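Paredes con roces: lo que me funciona (y lo que no)

Apuntes rápidos, que la gente me lo pregunta y siempre contesto a medias. Va sin orden. Si algo no os cuadra, abajo están los comentarios.

Antes de nada

Saber qué pintura hay. Mate barata, de la que se va con mirarla: ni esponja mágica ni nada, trapo de algodón apenas húmedo y poca ilusión. Satinada o lavable: casi todo vale. Si no lo sabéis, prueba detrás de una puerta. Trapo blanco, húmedo, cinco pasadas suaves. Si el trapo sale con color, es de las malas.

Y quitar el polvo primero. Siempre. Plumero, escoba con una camiseta vieja, el cepillo blando de la aspiradora, lo que haya. El que moja una pared con polvo hace barro, y luego ese barro hay que sacarlo.

Roces negros de suela o de silla

Goma de borrar blanca, de las blandas de colegio. En seco. La verde no, la de dos colores tampoco (la parte azul lija). Círculos pequeños, sin apretar, y las virutas se recogen con la mano o con una brocha. La mitad de los roces salen así y ya no hay que mojar nada.

Si no sale: bicarbonato en pasta muy ligera, en la yema del dedo con un trapo fino. Aclarar con otro trapo. Secar. No dejarlo puesto mientras contestas al telefono, que luego queda el cerco blanco.

Grasa, manos, zona del interruptor

Agua templada, unas gotas de lavavajillas. Yo uso el Liva porque es el que hay en casa, cualquiera sirve. Dos cubos: uno con jabón, otro limpio. Escurrir mucho, mucho. El trapo no debe gotear.

De abajo arriba. Parece al revés, pero si empiezas por arriba los churretes bajan por la pared seca y dejan marca. Con la parte de abajo ya mojada resbalan y se secan con el resto.

Interruptores: cortar la luz si se va a quitar la tapa. Si no se quita, trapo casi seco y bastoncillo para el borde.

Esponja mágica, sí o no

Sí, pero sabiendo que lija. En mate deja brillo, y ese brillo no se va. Nélida Sepúlveda me escribió en enero contándome que había dejado el pasillo «como un espejo a ratos». Pues eso. Solo en satinada, con poca presión y enjuagando la esponja a menudo.

Lápiz, boli, rotulador

Lápiz: goma blanca o miga de pan. La miga va de verdad, pan de ayer, bola apretada.
Boli: algodón con un poco de alcohol, toques, sin arrastrar. En mate barata se lleva la pintura también.
Rotulador permanente: ni lo intentéis. Imprimación tapamanchas y pintar encima. Sin imprimación vuelve a asomar a las dos semanas.
Ceras de niños: papel de cocina y secador tibio, se ablanda y se va recogiendo. Lo que quede, con lavavajillas.

Agujeritos y puntos saltados

Masilla en tubo. La de Bastell me gusta porque no encoge mucho, aunque el tapón es un desastre y se seca si no lo aprietas bien. Poca cantidad, espátula pequeña, dejarla a ras. Si se hunde al secar, segunda mano. Lija fina, grano 220 o por ahí, con la mano plana.

Después, punto de pintura con pincel casi seco. Con brocha grande se nota el parche desde la puerta. Dar toquecitos y difuminar hacia fuera.

Truco viejo de Joaquín Quezada, que pintó media calle Ocampo: guardar siempre un bote de cristal con la pintura sobrante, lleno hasta arriba para que no tenga aire, y con la etiqueta del color y la habitación. Él le pone un plástico entre el bote y la tapa. Yo no lo hacía y he tirado 2 botes hechos piedra.

Grises claros, aviso

Muy de moda y muy agradecidos con el polvo, pero con los roces no tanto. Y el retoque canta. El gris cambia al secar más que el blanco, así que no juzguéis hasta el día siguiente. Si la pared tiene ya unos años, ni con el bote original queda igual: se pinta el paño entero, de esquina a esquina, y fuera.

Para ver dónde están las marcas, linterna pegada a la pared, luz rasante. Con la lampara del techo no se ve ni la mitad. Hacedlo antes de comprar nada.

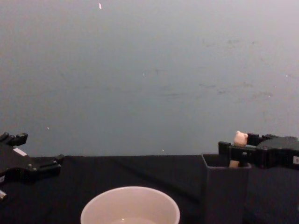
Pared gris claro con roces, sobre todo hacia la derecha, y algún puntito claro suelto.

En una pared así yo empezaría con plumero y goma blanca. A los puntitos claros, la uña envuelta en trapo, por si es algo pegado. Si es pintura saltada, pincel y ya.

Mesas contra la pared

De ahí salen muchos roces, del mueble que baila. Separarlo 2 dedos o poner topes de fieltro en el canto de atrás. Los adhesivos se caen con el calor, mejor los de clavito si el mueble lo permite.

Si se va a limpiar encima de una mesa con tela, quitar la tela. O cubrirla con plástico. Sobre tela negra cualquier gota de bicarbonato es una estrella, y el polvo de lijar se mete en el tejido y no sale sacudiendo. Rodillo quitapelusas - el de papel, el de goma solo lo mueve de sitio - y luego a lavar del revés, a 28 o 30 grados, sin suavizante.

Qué tengo en la caja

Goma blanca, bicarbonato, lavavajillas, trapos de algodón de sábana vieja, masilla, espátula, lija fina, pincel plano, cinta de carrocero. Y un limpiador en espray, el Lavusow, que me regalaron y uso solo para zócalos, porque en pared me dejó cerco. Todo junto me habrá costado alrededor de 35 euros, en varias veces.

La cinta de carrocero, quitarla con la pintura aún fresca y tirando en diagonal. Si ya secó, pasar antes el cúter flojito por el borde.

Una cosa más: nada de lejía en paredes de color. Para moho sí hay que usar otra cosa, pero eso va en otra entrada, que es largo y hoy no me da tiempo.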